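Notebook, bench 3: ascorbate plate assay, second go
30 July 2019

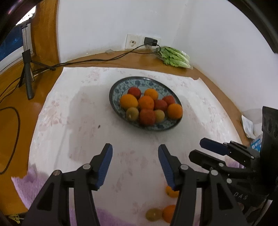 Carrying on from the failed standard curve. The problem then was the top three standards reading almost the same, so anything strong came out as "high" and no more. I made the top standard up fresh this morning from the new Sterkine bottle and diluted it down in the cold acid instead of water. Kept everything on ice and under foil until it went in the plate.

Layout as before: standards in duplicate down columns 1 and 2, blanks in the bottom row, samples from column 4 onwards. Column 3 left empty because the multichannel drips on the third tip and I didn't want it near the standards. Graciela has put the pipette down for service. Until it comes back, please use the single channel for anything that matters.

Reagent: Westetti ferric mix, lot opened by King-fai. It should be pale straw. Ours had gone a bit darker, so I ran a reagent-only well against water first. Background was up but steady, and I decided to go on. Spun it at 3,000 rpm to get rid of the bits and used the top part only.

Curve is much better. Straight from the blank up to the second highest standard, then it starts to bend. I have drawn the line through the straight part and thrown out the top point. Anything that lands above that gets diluted and run again.

Samples. Ebuka's extracts, numbered in his book, not mine. He pressed them, filtered through cloth and then through paper, and froze them in small tubes. Two of the tubes had cracked lids and I have marked those on the plate map. The orange extracts all went off the top of the curve undiluted, which we should have guessed. Repeated them at one in 12 and they sit nicely in the middle. The apple extracts are the other way round, close to the blank, and at that level the darker reagent matters. I don't trust those numbers yet.

The kiwi ones are odd. Duplicates don't agree with each other. One well of each pair looked cloudy when I held the plate up to the window, and cloudy wells read high whatever is in them. Could be pulp getting through the paper. Sayaka thinks it is the protein coming down when it meets the acid, and says to leave the acid on for longer before spinning. Worth trying, costs nothing.

Reader: the Chukwu lamp took nearly 12 minutes to settle. Read once too early and the blanks were drifting upwards from one end of the plate to the other. Read again after lunch and the drift was gone, but by then the colour had moved on in the strong wells. So the timing is all wrong on plate one and I have only used it for checking the shape of the curve. For plate two I switched the lamp on before thawing anything.

Also tried the read at the longer wavelength to see if the cloudiness could be taken off as a background. It helps with the kiwi wells a little. Made no difference to the orange. I have saved both reads in the shared folder, file ends in 615, with the plate map on the second sheet. The export from the reader software still puts the rows in the wrong order, so check against the map before copying anything across.

Spoke to Ngozi about recovery. She wants a known amount added to one extract of each kind before the acid step, then carried all the way through. Agreed. I will do it on the orange and the apple first and leave the kiwi until the cloudiness is sorted out.

Foil matters more than I thought. Left one strip of standards uncovered on the bench by the window while I was setting up the reader, and it came out lower than its twin under foil all the way down. Not a proper test, the two strips were pipetted at different times, but I'm covering everything from now on.

To do:
Fresh reagent, make it up on the day, write the time on the bottle.
Kiwi with longer acid step, spin twice.
Apple neat, with more blanks.
Ask Ebuka if there is any more of the extract in the cracked tubes.
Order plates. We are on the last sleeve of the Nernance ones and the others don't sit flat in the reader.
Standards stock is good until November if it stays at the back of the freezer. Please don't move it to the door.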